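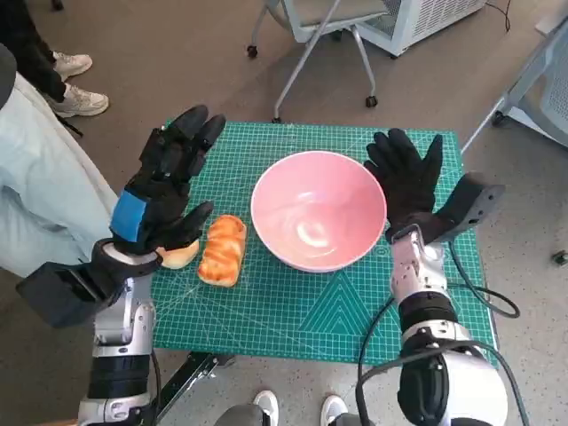
Bread and a pink bowl on the green cutting mat.

Claneck Cutting Mat, green, white grid

I sold my first one of these to Babak Arabzadeh, who runs the Purow quilting evenings, and he's been back for three more (one lives permanently on his kitchen table, so he tells me!). It's the mat I use myself, so forgive me if I go on a bit.

The surface is self-healing, so a rotary cutter or craft knife leaves a line that closes up again once you've moved on. You get a fine white grid, plus faint diagonal guide lines for bias strips and triangles. I like that they're faint – on my old Stinden mat the diagonals were so bold I kept cutting along the wrong one.

Mine has been on the floor, on the dining table and under more cups of tea than I'd like to admit. Crumbs brush off. Fabric fluff takes a damp cloth and a bit of patience. Please keep it away from irons, radiators and hot cars, and store it flat. I leaned one behind a door all June and it's been wavy ever since.

Fits the Gatchalian carry sleeve, sold separately. The sleeve zips on the long side, and it's a snug fit the first few times.

Order code: 2295
Weight: 700 g
Color: green
In stock: 263

New delivery arrived 23rd April, so orders are going out again. If you want two posted together, put a note in the comments box at checkout and I'll refund the extra shipping.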